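The Last Table at Prendetti

The line outside Prendetti started at four in November, an hour before the doors opened. My sister and I got there at ten past and were already behind two families and a man with a folding chair.

We had come in from Laledthorpe on the bus. She had been saving the menu on her phone since summer. The dish she wanted was the duck with sour cherries, and they made 10 of them a night.

"What if they run out?" I said.

"Then I'll have the lamb."

"You don't like lamb."

"I'll have it anyway."

Our father had cooked in that building when it was called Kneževič and sold soup and stuffed peppers to people from the bus depot. It sat 40 then. The new owners had taken out half the tables and put in a long bar with a stone top. The kitchen was where it had always been. I could see the back door from the sidewalk, and the step where he used to sit and peel garlic into a bucket.

At five a woman came out with a tablet and took names. She told us it would be the counter or nothing. We took the counter.

The wine list was one page. My sister pointed to an orange one called Nudness and asked if that was a typo. The bartender said the winemaker had spelled it that way on the first 1,000 labels and decided to keep it. We ordered two glasses. It tasted like apple skins and a little like the inside of a barrel.

The duck came at six. She cut it in half without asking and slid my share onto the bread plate. The cherries were too sweet, I thought, but the skin was right. She ate slowly and looked at the kitchen door every time it swung.

"He would have put pepper on this," she said.

"He put pepper on everything."

She asked the bartender for pepper. He brought a small dish of it, and she used all of it, and then she finished the duck and wiped the plate with bread.

We missed the seven o'clock bus. The next one was at eight, so we walked around the back and sat on the step until it was time to go.

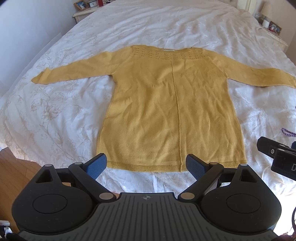
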